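Call for participants: home trials of the Groltum hand-held gripper

Zesoro is seeking 12 adults to take part in a paid review of the Groltum, a hand-held gripper kit used to record everyday tasks for robot training. Sessions take place in participants' own homes and are arranged by Pacita Sarmiento, Trials Coordinator.

Who may apply

Applicants must be aged 18 or over and have the use of a table indoors. No technical knowledge is required. Left-handed applicants are particularly welcome — the first round of trials included very few.

What is involved

Each participant will complete 22 short tasks at a table, such as moving cups, folding cloths and sorting cutlery. Sessions last 60 minutes. A written questionnaire on comfort, weight and ease of grip follows the final session.

Before each task, the jaws should be opened and held low over the table, with nothing between the finger pads.

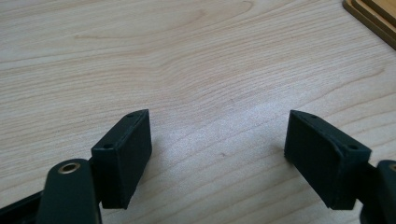 Payment and expenses

Participants will receive £31 per session. The kit is delivered and collected at no cost to the participant.

How to apply

Please request an application form from Alasdair Moncrieff, Participant Office, Zesoro. Completed forms must be received by 10/11/21. Late forms will be held for the February round.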